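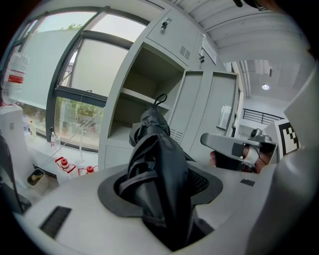 Kedir Zeleke says the hardest part of owning a folding umbrella is getting it small again after the rain. Opening it takes one second, he says, and folding it takes him the whole walk from the bus stop to the door.

How does a big umbrella turn into something that fits in a school bag? The answer is in the bones.

The bones of an umbrella

The cloth part of an umbrella is called the canopy. Many folding umbrellas have a canopy made of nylon, a thin and strong cloth. A black one can look shiny, and when it is wrapped up you can see creases where the cloth bends over itself.

Under the canopy are thin rods called ribs. They spread out from the middle like the spokes of a bike wheel. Shorter rods called stretchers push the ribs up and out. The stretchers are joined to a ring that slides along the pole in the middle. The pole is called the shaft.

When you push the ring up, the stretchers push the ribs open and pull the cloth tight. When the ring comes down, the ribs close and the cloth goes floppy.

A long umbrella stops there. A folding umbrella, also called a compact umbrella, does two more things. Its ribs have joints, a little like your elbows, so they can bend. Its shaft is made of tubes that slide inside each other, the way an old telescope does. This is why it ends up so short.

Why does the rain stay out?

Cloth is made of threads, and there are tiny gaps between them. In umbrella cloth the threads are packed very close together. The cloth usually has a coating too, which makes water gather into drops and roll away.

You can test this at home. Put 5 drops of water on a dry umbrella and 5 drops on an old cotton T-shirt. Wait 10 minutes and look at both. The cotton will have soaked up its drops. The ones on the umbrella should still be sitting on top, or they will have run off the side.

How to fold it

1. Shake the umbrella outside, pointing it at the ground.
2. Slide the ring down until the ribs close.
3. Push the shaft together so the tubes slide into each other. Some umbrellas need a hard push, so ask a grown-up if it will not go.
4. Find the loose flaps of cloth between the ribs and pull each one out flat.
5. Wrap all the flaps around the shaft in the same direction.
6. Fasten the little band around the cloth.

Keep your fingers away from the joints while you do this. They can pinch.

If the umbrella is wet, do not leave it rolled up in a bag or a locker overnight. Damp cloth that gets no air can start to smell, and metal ribs can rust. Open it somewhere with plenty of space and let it dry first — a bathtub works well.

What is the loop for?

Many compact umbrellas have a thin strap in the shape of a loop. You can put it over your wrist while you walk, or hang the umbrella from a hook when you get to school. Check that the hook is not too fat for the loop before you let go.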